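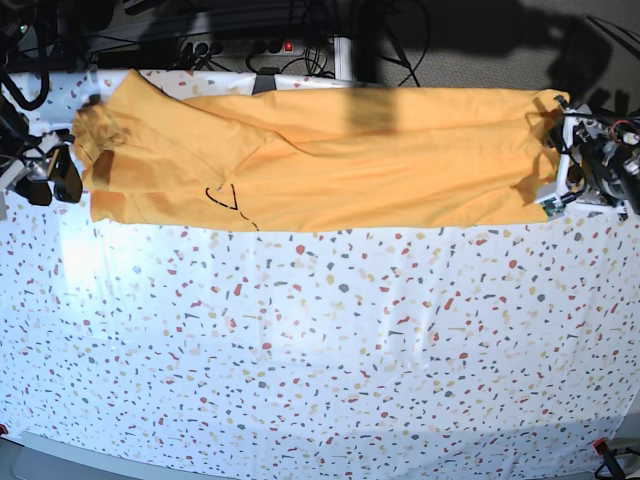 Punlow is looking for five people to work on the garment side of our returns and repairs floor, on the new folding and sorting tables. We take in clothing that customers have sent back to the shops, check it, mend it if it can be mended, and get it ready to be sold again or passed on. Up to now every piece has been laid out and folded by hand. From the autumn, part of the laying out and folding will be done by two-armed robot stations, and the people on the floor will do more of the checking, marking and mending. Garments on the robot tables can arrive creased all over, like the mustard one with the black V and the dashed line drawn on it, held at its gathered end by one gripper while the other waits by the collar. Part of your job would be to draw marks and guides for folding or cutting, and to decide what happens to a piece when a station can't deal with it.

Job title: Garment Operator (Robot Tables)
Reports to: Pauline Treloar, Floor Manager
Hours: full time, early or late shift, with part-time hours considered
Contract: permanent after a trial period

What is changing

The floor handles 824 garments on an ordinary day. Most of the time on each one goes on handling: shaking it out, turning it the right way, getting the sleeves flat, folding, stacking. It is hard on the wrists and shoulders, and our own staff survey in May put it at the top of the list of things people wanted changed.

The stations will take on shirts, light jackets and plain trousers first. Knitwear, lined coats, anything with beads or sequins, and children's clothes will stay with people for now. We don't have a date for moving those over and we won't promise one.

The people already on the floor are keeping their jobs. Two are moving to the repair benches, one is training as a station lead, and the rest will share the new tables with whoever we take on through this advert. Pay has not gone down for anybody. The old piece bonus is ending, as it makes no sense when a machine does some of the folding, and has been replaced by a flat addition to the hourly rate. Some staff liked the old bonus and have said so. If you are quick with your hands and used to being paid for it, please ask about this at interview so you know what you would be getting.

What you would do

You would look after two stations at a time, working in a pair. On a normal shift you would:

- lay garments out on the table cloth, or feed them in so the arms can take hold of them
- mark repairs, cuts and fold lines in black marker on pieces going for recycling, and in chalk on pieces going for resale
- watch the folding, stop the station when a garment is caught or pulled, and free it
- check finished pieces for stains, missing buttons and open seams
- write a short note of each stop, saying what the garment was and what went wrong
- change and re-clamp the table cloths and keep the area round the tables clear
- vacuum the floor area at the end of the shift (we have two Oreck uprights for this)

The notes matter more than people expect. Tuncay Kocabaş, who sets up the stations, reads all of them and changes the settings from what he finds there. "Sleeve stuck again" is not much use to him. "Left sleeve inside out, thin viscose, slipped out of the gripper twice" is.

You would not be asked to repair the arms, open any covers or touch the wiring. Faults go to Tuncay or to the engineer from Zanier, who is on site two mornings a week.

What we are looking for

You need to know clothes. That might come from a laundry, a dry cleaner's, an alterations shop, a factory, a charity shop sorting room or making your own things at home. You should be able to tell by feel whether a fabric will slide, stretch or mark, and you should know a placket from a facing.

You need to be able to stand for most of a shift, with breaks. There are stools at the checking end but not at the laying-out end. Good eyesight, with glasses if you wear them, is needed for the seam checks.

You need enough written English to fill in the stop notes. Spelling doesn't matter.

You do not need any experience with robots or computers. The stations are worked from a panel with a stop button and a small screen, and you will be trained on it. Keith Furnival, now our station lead on the early shift, came to it after years on the pressing line and had not used anything of the kind before.

Training

The first two weeks are paid at the full rate and spent mostly off the live tables. You would do the safety session, then practise stopping a station and freeing a garment, then work beside someone who already knows the job. After that there is a review at five weeks - you, Pauline and the lead from your shift. Staff who want to go further can train on the Wieczorek industrial sewing machines in repairs, or as a station lead when a place comes up.

Things you should know before applying

The work is steadier than hand folding but there is more waiting and watching in it. Some people find that restful and some find it dull. The first months will also be uneven. The stations are slower than a good folder on some garments, and there will be days when one is switched off and you are back to folding by hand for a few hours. The room is noisier than it was, and ear protection is supplied.

We record stops and finished pieces by station, not by person, and the figures are not used in anyone's appraisal. This was agreed with the staff representatives before the first table went in.

How to apply

Send a CV, or a letter if you don't have one, to Evie Parsons at the Punlow office, or hand it in at reception. Please say which shift you would prefer and whether you have worked with clothing before. If you would like to see the tables before you decide, ask Evie for a place on one of the visits. They take less than an hour and coming on one does not commit you to anything.

Closing date: 26/08/2019

Interviews will be held on site and include a short practical task with a shirt and a pair of trousers. Travel costs are paid on production of a ticket.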